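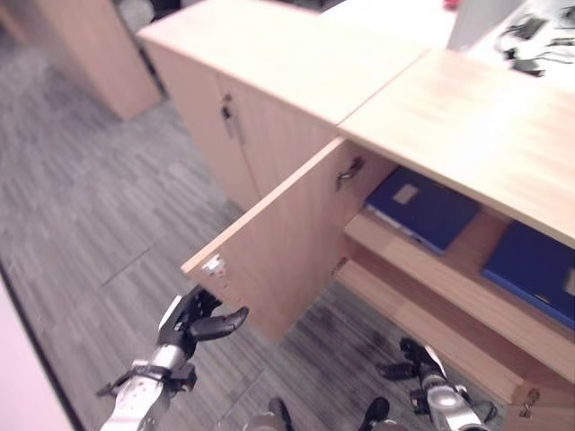
How do I join the Stenenden Community Band, and do I have to audition?
There's no audition, and there never has been! Come along on a Friday evening a little before seven, find Jovita Figueroa (she conducts, so she'll be the one up front hunting for her glasses) and tell her what you play. She'll find you a chair and a neighbor to share a stand with. We keep our older sheet music in blue ring binders, like the two lying on the upper shelf of the cabinet, and you're welcome to borrow one for the evening while your own folder is being put together. If you haven't touched your horn since high school, please don't let that stop you, because plenty of us were in the very same boat.

What kind of music do you play?
A bit of everything, really. Marches, show tunes, a few film scores, and every spring at least one piece that makes the clarinets groan. Our library runs to 244 titles now, and we're always open to suggestions (though we may need some time to find the parts).

Do I need my own instrument?
For most instruments, yes. We do own a tuba, a baritone sax and all the larger percussion, and those stay in the hall. If you're looking to rent, Palamarchuk Music on the square is friendly and will let you try a few things before you settle on one.

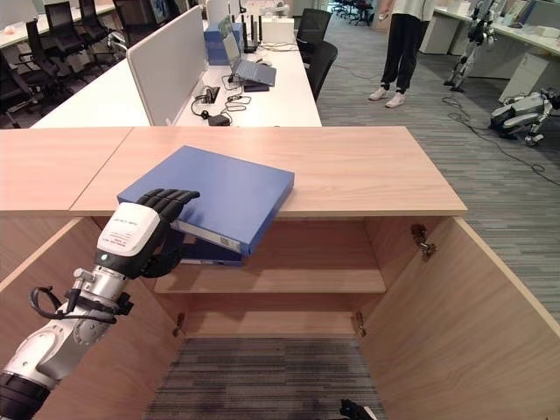

Please bring a pencil, too, and mark your part lightly, as somebody else will be reading from it a season or two from now. Music can go home with you between rehearsals, and we only ask that all of it comes back after the last concert.

What does it cost?
Dues are $40 a season, or $31 for students. That covers the hall, the music and the coffee. If money is tight, have a quiet word with Jovita and we'll work it out.

When are the concerts?
We give one in December and one in March, plus the outdoor show at Gokmont Park in summer, when we wear short sleeves and clip everything down against the wind. Clothespins are best for that!

How big is the band?
We had 43 players on the list last season, and on a normal Friday most of them turn up. We'd dearly love more trombones.

Is there parking?
Yes, behind the hall, with the entrance on Wison Street. The side door is the one to use in the evening.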